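What We Learned About Cups and Tables
Solange Honorato and Jacinto Manríquez

Our project started with a spill, as so many things in the Zenamside study room do. Solange set down her tea on a pile of notes, the notes slid, and an afternoon of chemistry went with them. We both laughed – well, one of us did – and then we began wondering how people decide where to put a drink when they sit down to work, and whether a little thought about the table could save everybody some trouble.

We asked 80 students to fill out a short form, and we are so grateful to all of them, especially the ones who wrote on the back as well. Most said they put a cup wherever there happens to be room. Only 19 said they had a regular spot for it, and they were very loyal to that spot! Eight of them told us they move their books first and the cup second, an order we had never thought about before and have both since taken up at home.

Jacinto had the idea that people are more careful at a clear table than at a crowded one, and the comments on the forms seemed to agree with him. Several people wrote that on a pale surface a pale cup is easy to overlook, and that they had reached for a pen and caught the rim with a sleeve.
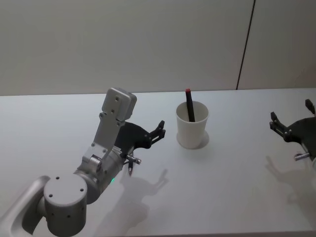 Figure 1. White paper cup on a white tabletop, with a plain off-white wall behind.

If we did this again we would ask about lids, and about mugs as well as paper cups – mugs are heavier, and our friends at Riltden hall swear they stay put. We would also hand out the forms in November, when the room is fuller and the tables are busier.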